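Let Your Houseplants Be a Little Thirsty (and Other Heresies)
Posted December 4, 2024 in Opinion

I want to make a case for watering by weight. Pick up the pot. If it's heavy, put it back. If it feels like you could toss it over your shoulder, water it. I've been keeping plants this way for six winters now and I'm more in love with it every year, and I think we should stop handing beginners a calendar along with their first pothos.

The calendar is where most of us start, and I get it! When I brought home my first peace lily the little plastic tag said "water weekly," so I watered weekly. I watered it weekly in July when it was pushing out leaves like crazy, and I watered it weekly in January when the sun went down at half past four and the plant was basically asleep. By February it was mush from the soil line down. I bought another one and did the same thing again.

A plant in a north window in winter may use so little water that a four-inch pot stays damp for three weeks. The same plant on a bright porch in summer can dry out in two days. Terra cotta breathes and glazed ceramic doesn't. Peat holds on to water for ages until it goes bone dry, and then it won't take any (you pour, and it all runs down the inside of the pot and out the bottom, and you think you've done a good job). How could one number on a tag cover all of that?

Lifting covers it. Your hands learn very fast. I'd say give it a month. Lift the pot right after a good soak so you know what full feels like, and then lift it every time you walk by. There's a moment when the weight really drops, and for most leafy tropicals that's your cue. My Brutau pots, the squat ones, are heavy enough when empty that the difference is harder to feel, so for those I keep the plant in its thin nursery pot and just lift that out. Easy.

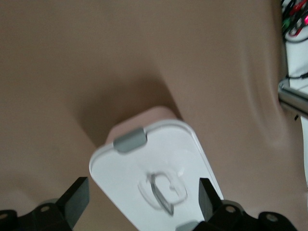 Clotilde Barbier wrote to me after I first brought this up in October, and she did not agree at all. Her view is that lifting is fine for a windowsill of small pots but hopeless for anyone with a fiddle-leaf fig in a fifteen-inch planter, and that telling people with bad backs or sore wrists to pick up their plants is a good way to make them give up on plants. She uses a wooden chopstick pushed down to the bottom of the pot, waits ten minutes, and reads the damp line. She also said that I was being unfair to calendars, and that a reminder to check is a different thing from an order to water.

She's right about the big pots, and I've come around on the reminder too. I've got a rubber plant I can't budge, and I'd been going by how the leaves looked, which is a pretty lousy method when drooping can mean too dry or too wet. I stole the chopstick idea that same week and it's great. So call my position "lift it or poke it," and put "look at the plants" on the calendar if that helps you remember they exist.

Where I won't budge is on gadgets. I had a Pleltard moisture probe for a while, the kind with a needle and a dial, and mine would say "wet" in one spot and "dry" an inch over, in the same pot, on the same morning. Chunky bark mixes seem to confuse it completely. Maybe a fancier one does better. I'd still put the money toward a bag of perlite.

The part I love most is what lifting does to the rest of your plant care. You can't pick up a pot without seeing the plant up close. You notice the new leaf still rolled tight as a pencil. You notice the first mealybug while it's just the one, tucked in where the leaf meets the stem, and you can get it with a cotton swab and some rubbing alcohol before it has a family. I have 31 houseplants at the moment, and going through all of them with a cup of coffee is my favorite part of a Sunday. On a winter morning I might water four. The rest get picked up, admired, given a quarter turn and put back.

If you've lost a few plants and decided you've got a black thumb, please try one more. Get something forgiving, a snake plant or a hoya, in a pot with a hole in the bottom. Soak it, feel how heavy it is, and then leave the watering can in the closet until it's light.

Filed under: Watering, Winter care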